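**Cahier d'atelier - Trendard, salle de préparation**
5 février 2021
Rédaction : Mirjam Desmet. Relecture : Griet Leemans.

## Objet

Reprise du rangement du coin boissons, entamé en janvier et interrompu faute de boîtes. La présente entrée consigne l'état retenu, les points laissés ouverts et les consignes à transmettre aux collègues de Skukadden qui utiliseront la salle.

## Situation de départ

Jusqu'à présent, le thé, les infusions et les petites fournitures étaient conservés dans un tiroir commun, sans séparation. Bram Wouters avait signalé à deux reprises que des sachets ouverts s'y mélangeaient aux sachets fermés. Un essai avec des bocaux a été mené en janvier ; il n'a pas été poursuivi, les couvercles ne tenant pas et la hauteur des bocaux interdisant l'usage de l'étagère basse.

Jolien Cuypers a proposé de passer à des boîtes compartimentées à couvercle vitré. La proposition a été acceptée, sous réserve d'un essai sur une seule boîte avant toute commande complémentaire auprès de Wornata.

## Matériel

- une boîte à thé en bois, couvercle à charnière avec vitre, intérieur divisé en compartiments ;
- la table carrée claire, à coins arrondis, maintenue au centre de la zone ;
- le chiffon microfibre et le savon neutre habituels ;
- le registre des consommables (page 11).

Le budget annuel de la ligne « petites fournitures » reste fixé à 253 euros. L'achat de la boîte y est imputé. Randa Haddad demande que la facture soit classée avec celles de janvier, la commande ayant été passée avant la clôture du mois.

## Déroulement

La boîte a été dépoussiérée à sec, puis passée au chiffon à peine humide, bois et vitre séparément. Le savon n'a pas été employé à l'intérieur : l'odeur persiste et se communique au thé, ce qui avait été constaté sur l'ancien plateau. Séchage couvercle ouvert pendant toute la matinée.

La répartition a donné lieu à une discussion. Griet Leemans souhaitait un classement par type (noir, vert, infusion), Bram Wouters un classement par fréquence d'usage. Il a été décidé de retenir une règle plus simple : le compartiment de droite pour la réserve courante, tassée mais sans forcer, et celui de gauche pour les articles isolés, qui doivent rester accessibles d'une seule prise. La règle a l'avantage de s'appliquer même lorsque l'assortiment change, cas fréquent depuis que les achats sont groupés avec ceux de Whitcombe.

Plusieurs remplissages ont été comparés. Lorsque la réserve dépasse le bord des séparations, le couvercle repose sur le contenu et ne ferme plus à plat. Le niveau de remplissage est donc limité à la hauteur des séparations. Cette limite vaut pour tous les compartiments, y compris ceux qui paraissent vides au moment du contrôle.

La position de la boîte sur la table a également été revue. Placée trop près du bord arrière, elle laisse le couvercle dépasser de la table une fois rabattu au maximum. Une position légèrement en retrait du centre convient mieux et dégage l'avant pour les mains. La face gravée est tournée vers l'utilisateur.
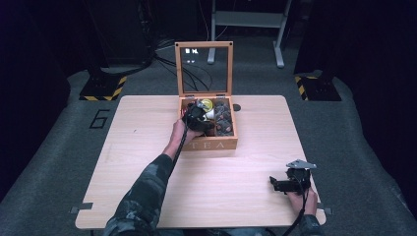 *Boîte ouverte, couvercle relevé : réserve brune à droite, article jaune et article blanc à gauche.*

## Observations

La vitre marque facilement. Les traces de doigts se voient dès que le couvercle est relevé face à la lumière ; il est demandé de le manipuler par le cadre en bois.

Les articles du compartiment de gauche sont plus difficiles à saisir que prévu lorsqu'ils se touchent. Laisser un intervalle entre eux, quitte à en retirer un.

Jolien Cuypers note que la couleur de la boîte se distingue suffisamment de celle de la table pour qu'aucun set ne soit nécessaire. Le set gris est rendu au stock.

## Points ouverts

1. Étiquetage des compartiments. Griet Leemans est favorable à de petites étiquettes amovibles ; avis réservé de ma part tant que l'assortiment n'est pas stabilisé.
2. Seconde boîte. Décision reportée au prochain point avec Randa Haddad. À vérifier auprès de Wornata : les dimensions intérieures exactes, la fiche reçue n'indiquant que les dimensions extérieures.
3. Ancien tiroir. Le contenu restant est à trier par Bram Wouters. Les sachets ouverts sont à éliminer, les autres à verser dans la réserve dans la limite indiquée plus haut.
4. Registre. La colonne « thé » compte encore par paquet ; la passer au sachet dès la page suivante.

## Consigne transmise

Refermer le couvercle après usage, sans le laisser retomber. Ne pas déposer de tasse sur la table à côté de la boîte ouverte. Toute modification de la répartition est à inscrire dans ce cahier, avec les initiales de la personne - y compris lorsqu'il s'agit d'un simple essai.

Copie de l'entrée remise à Skukadden. M. D.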